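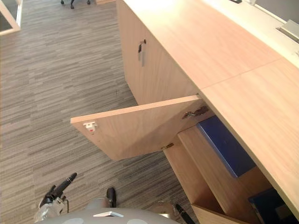 Home Docs Data Cards Reviews Contact

# Grorkano Cabinet Set: data card

By Shazia Hashmi
December
7 min read

## Summary

Grorkano is a paid manipulation dataset covering office cabinets: opening hinged doors, reaching into compartments, and moving file boxes between a shelf and the cabinet top. It is sold by Irkance as a one-time download with a year of corrections. This card covers release 11, which I reviewed on a trial license for Tetero.

The release holds 3,000 episodes. A further 4,000 are listed as held back for the vendor's own benchmark and are not included at any price tier.

## Contents

Each episode is one folder with:

- head camera video
- joint positions and commands for both arms
- gripper or hand state, in one shared column
- a task string in plain English
- a success flag, set by a human reviewer

Timestamps come from a single clock. Video and joint logs lined up in every folder I opened - the previous release had drift in the longer episodes.

## Tasks

Task strings fall into three families: door, reach and transfer. Transfer is the hardest and has the most retries. The box may rest with a corner past the front edge of the cabinet top, and a policy has to keep the fingers along the near side of the box while the other hand stays clear. Retries are kept in the same episode and marked with a start index.

Door tasks include both one-door and two-door layouts. Locks are never operated. Drawers are out of scope.
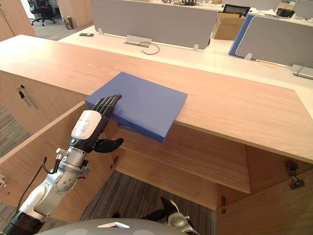
Wiriya, on the support list, replied that the shared hand column bothered them more than the missing drawers. Their loader read the values as gripper width and trained for two days on finger angles. They now filter by the end effector field in the metadata before anything else, and asked Irkance to split the column in the next release. The vendor's answer was that a split is planned but has no date.

I would follow the same practice. The field is filled in for every folder, though the README shipped with the data mentions it only in an appendix.

## Known limits 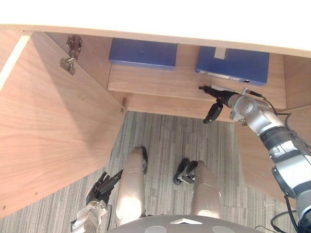
Object variety is the main weakness of the set. The vendor lists 10 object types, but the transfer family leans heavily on file boxes, and they are close in color. With two blue boxes on one shelf, a task string such as "take the blue box" does not say which. Side terms (left, right) appear in later episodes only. Anyone training on language should rewrite the earlier strings or drop them.

Other limits:

- no force or touch data
- no depth
- reviewer notes are missing for failed episodes

## License

Research and internal product use are allowed. Redistribution of raw video is not. Trained weights may be shared with attribution to Grorkano and the release number. Corrections are posted as patch files, applied in order with the bundled script.

Previous Next Back to top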